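Two-arm cell at home: left gripper holds the ribbed vase fine, right one keeps fumbling the tulips
Posted in Home Builds > Arms and Grippers
Tags: two-arm, grippers, soft objects, home workshop

Hello all, long-time reader, first proper question.

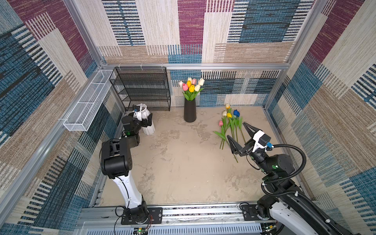 I've been building this in the back half of our shared workshop in Mokville since May and it's got to the stage where the easy stuff works and the hard stuff makes me want to go and do some gardening. The job I've set it is flower arranging. Left arm steadies the white ribbed vase, right arm picks artificial tulips up off the floor of the cell one at a time and pops them in. I'm doing it as a daft demo for our open evening after Ramadan, when half the street comes round for food and wanders in to see what we've been up to.

The holding side is lovely. The fingers close on the ribs, they grip, and it stays put. I did worry about the flared rim but I go in lower than that now.

The picking is where I'm stuck. Both arms run from the same controller script (my own, based on the Tistero library, version 4 of it, I haven't moved up yet). The right arm goes over the stems, opens, drops, closes, lifts. And then one of these happens:

- it gets the stem and a leaf, and the leaf drags the next tulip along with it
- it closes on the stem but the flower swings round and hangs head down, so there's no way it's going in a vase
- it closes on nothing at all and carries on quite happily with the rest of the routine, putting thin air in the vase with great care

I logged a long run of attempts last week. 97 goes, and only 6 ended up with a tulip in the vase the right way up. The rest were some flavour of the above. I was quite proud of the 6 until I wrote the 97 next to it.

What I've tried: slower closing (no difference), closing harder (it dents the stems and I don't want to ruin them), and laying the tulips further apart. Spreading them out did help with the leaf dragging, but there's not a lot of floor in there once the shelf and the two vases are in, and I'd like people to be able to just chuck them down.

I've got a camera on each wrist and one fixed camera looking at the whole cell. At the moment I only use the fixed one for finding the flowers. The wrist ones I just record from.

Second, smaller question. The walls are covered in a patchwork stripy fabric-style paper, maroon and blue and cream. I put it up because I liked it and a friend at the workshop reckons it's confusing the vision. Is it? I really don't want to take it down.

Thanks for reading all that!

Answer 1 (accepted)

Lovely project, I want one. I did something close to this with paintbrushes and then with spring onions, so I've been through most of your list.

The swinging first. You're almost certainly gripping too far down the stem. Fake tulips carry their weight in the head, so if you pick one up halfway along, the head just drops and the whole thing spins in the fingers. Go in as near under the bloom as you can get without catching the petals. You then have a long tail of stem hanging down underneath, and that's what you want anyway because the tail is the bit that goes into the vase. I moved my grip point up by a couple of finger widths and it was like having a different robot.

If it still twists, put something grippy on the inside of the fingers. I cut up an old bicycle inner tube and stuck it on with double-sided tape. Ugly as anything but it means you can close gently and still hold on, so no more dented stems. You'll need to replace it now and then when it gets shiny.

For closing on nothing: read the finger position back after you close. If the fingers have gone all the way shut, you've missed. Mine gives me a raw number for the opening, and with a stem in there it never got below 691, so anything under that meant go back and try again. Yours will be a different number! Close it on a stem a few times, close it on nothing a few times, and pick something in between. Do this one before anything else, to be honest, it's ten minutes' work and it stops the thin air business straight away.

Leaves are the nasty one. Two things helped me. Turn the wrist so the fingers come down either side of the stem, square across it, and don't rely on whatever angle the arm happens to arrive at. Your flowers won't all be lying at quite the same angle so you do have to work it out for each one. The other thing is to lift straight up by a small amount, stop, look, and then carry on. If two flowers have come up, open the fingers, let them fall and start over. They land somewhere different and quite often they've untangled themselves.

And do use the wrist camera for that last look. The fixed one is fine for "there's a yellow one over there" but it can't tell you which side of the stem your fingers are on, especially with a big black gripper hovering over the top of it.

Can't help with the wallpaper, sorry. Mine's a plain white garage.

Comment from the asker: Oh this is brilliant, thank you. Did the finger check tonight and you're right, ten minutes. My number is nothing like yours but the gap between stem and no stem is massive so it's dead easy to tell. Going to raid the bike shed for inner tubes tomorrow.

Comment: Wash the inner tube first. The powdery stuff inside stops the tape sticking. Ask me how I know.

Answer 2

On the wallpaper, I'd leave it up. If your finder is only looking at the floor then crop the picture down to the floor before you do anything else with it and the walls are out of it altogether. Your floor's a nice pale beige with a bit of mottling, so the pink and the blue should show up a treat. The cream one might give you some bother against it, and maybe the pale yellow, so test those two on their own.

Where the walls could bite you is if you start looking for the flowers already in a vase, because then you've got pale petals with stripes right behind them. Cross that bridge when you get there. A bit of plain card propped behind the vase would do for an evening.

One more thing, I'd practise the putting-in part separately from the picking-up part. Hand the tulip to the gripper yourself, in the good position (arm stopped, please, fingers are precious), and then run only the second half. When I was doing cutlery I spent ages blaming the pick and half my failures were the drop.

Also if you're still on version 4 of Tistero have a look at whether both arms share one speed setting. They did on mine. I slowed the right arm down for fine work and couldn't work out why the left had gone sleepy as well.

Comment from the asker: They do share it!! That explains a lot. And hooray, the wallpaper stays.

Answer 3

just get a Buseo suction head, way easier than fingers, never had a miss with mine

Comment: On a tulip stem? What's it going to seal against?

Comment: i use it for boxes

Comment from the asker: Ha, I'll bear it in mind if I ever move on to boxes. Quick update for anyone finding this later: inner tube is on, grip point is up under the heads, and the swinging has pretty much gone. Leaves are still a pain. I've got it doing the lift, stop and look bit using the wrist camera, but it can't yet tell one flower with a big floppy leaf from two flowers, so it keeps dropping perfectly good ones. If anybody's got a simple way of telling those apart I'm all ears, otherwise I'll start a new question for it.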